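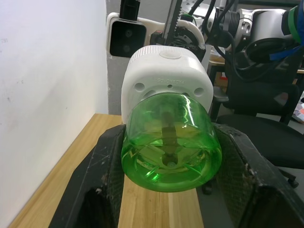

## 4. How much of the Martian ice estimate survives

**Figure 3.** Green bottle held on its side between two gripper fingers, base toward the viewer.

The case for shallow ice in the middle latitudes of Mars rests on three kinds of evidence: radar echoes, the shapes of certain craters, and the rate at which the ground warms and cools over a day. Each can be read as ice. Each can also be read as something else, and the published maps seldom carry that second reading through to the final number. In this section we take the Parnside map, the one most often cited in landing site studies, and ask what is left of it when the weaker steps are removed.

### 4.1 The radar step

The Parnside map begins with 1,070 radar tracks across the northern plains. A track is counted as "ice-bearing" when a second echo arrives after the surface echo and the delay fits a layer with the electrical properties of nearly clean ice. The trouble is that the delay gives only a product of thickness and wave speed. To get one you must assume the other. The map's makers assumed the wave speed of ice and then reported that the layer was thick enough to be ice, and we find it hard to see this as an independent result.

We repeated the count with the wave speed left free and asked only that the layer's depth agree with a nearby cliff, pit, or crater wall where the depth can be measured from orbit. Of the original tracks, 556 have such a feature close enough to be useful. The rest may well cross ice. They may also cross porous ash or loosely packed dust, both of which slow a radar wave far less than solid rock does. We have no way to choose between them, and we do not think the Parnside team had one either.

### 4.2 The crater step

Fresh craters that expose bright material are the strongest evidence in the set, and we accept most of them. Brightness that fades over several months is hard to explain with salt or pale rock. Our complaint is with how the craters are used. In the Etthorpe region, five craters with bright floors are taken to stand for the whole plain between them, although no radar track there shows a second echo at all. Filling in the gaps this way turns a handful of good points into a continuous sheet. The Truta analysis of the same ground used a shorter reach for each crater and ended up with patches. We prefer the patches, though the reach chosen there is also a guess.

### 4.3 The thermal step

Ground with ice near the surface should hold its warmth longer into the cold season. So should ground with buried rock. The Ouazzani model tries to separate the two by using the season at which the signal peaks, and on flat, dust-free ground it does this fairly well. On slopes steeper than five degrees it does not, because the angle of the sun moves the peak by as much as the ice would. We ran the model with small changes to the slope and found that the depth to ice moved by around 30 centimeters. A drill designed to reach the shallow value would miss ice at the deeper one, so this is more than a bookkeeping error for anyone planning a mission.

### 4.4 What we would keep

We would keep the ice at the fresh craters themselves, and the radar layers that are tied to a measured depth. We would drop the filled-in plain at Etthorpe until there is a radar detection under it. The thermal results on slopes should be shown on any map in a different color, with the range printed beside them.

This leaves a good deal of ice, and we do not dispute that it is there. We do dispute the habit of quoting the total as a supply. None of the three methods says how clean the ice is, and a layer that is half grit needs different equipment from one that is not. The next section takes up that question using the few craters where the color of the exposed ice was recorded more than once.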